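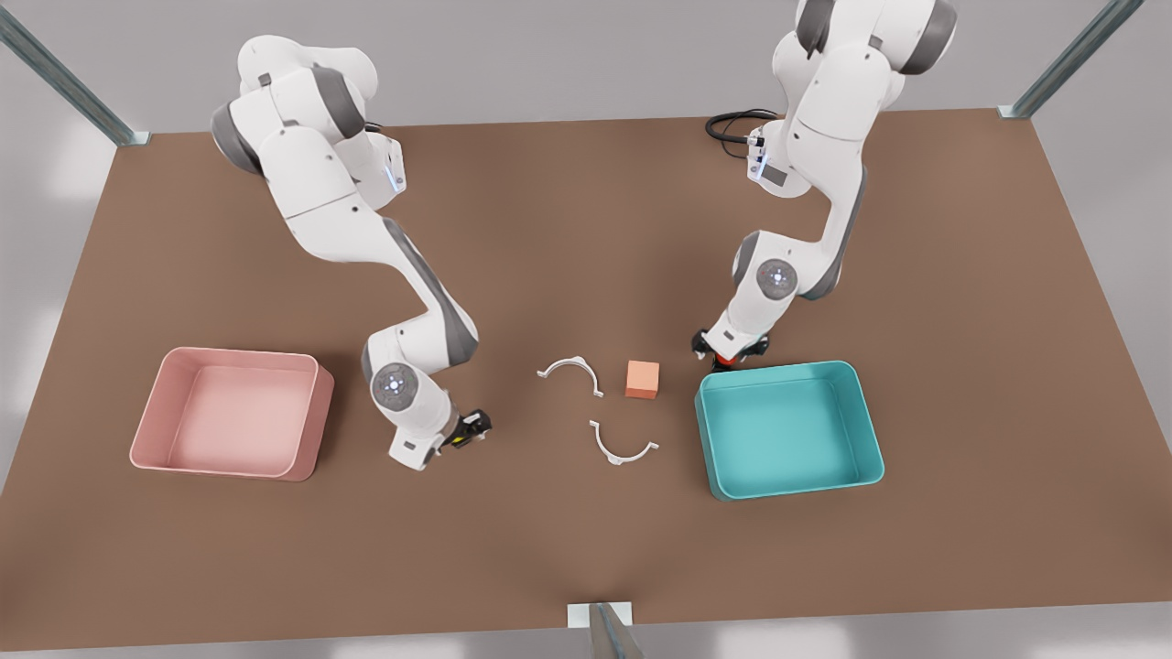
From: Jade Arsenault
To: Tidholm allotments list
Date: 12/06/2024
Subject: Re: slugs, again

Hello all,

Feven Kahsay wrote:
> Has anyone tried the nematodes this year? I put beans out in March
> under fleece and they've gone, every one, down to the stalk. Gilles
> says beer traps but I'm not buying beer for slugs. Also is the
> Endau squash worth the bother? Mine is sulking.

Oh Feven, your poor beans! I did the nematodes last year on the two beds by the water butt and I'd say they helped, but you have to get the ground properly soaked first and then keep it soaked, and I had a week away in the middle, so make of that what you will. Inès swears by going out with a torch after ten and a bucket. She got 119 in one evening (she did count, she sent me the number at midnight) and her lettuces are lovely, so I can't really argue.

Gilles, I've tried the beer. I got a few slugs and a very interested hedgehog.

What I'm doing this time is starting the beans in pots on the kitchen windowsill and not letting them out until they're a foot tall and a bit woody at the bottom. It's slow and my kitchen is full of compost, but I've only lost 2 so far. I have far too many, so if you want a tray of the Bassey climbing ones, shout and I'll leave them in your shed.

As for the squash, mine sulked until nearly July last time and then tried to climb into Panagiotis's plot. Give it a feed and leave it be. They taste wonderful roasted, a bit like chestnut!

Does anybody still have the long hose, by the way? The green one with the brass end. I need it for Saturday.

Jade
(plot 100, by the gate)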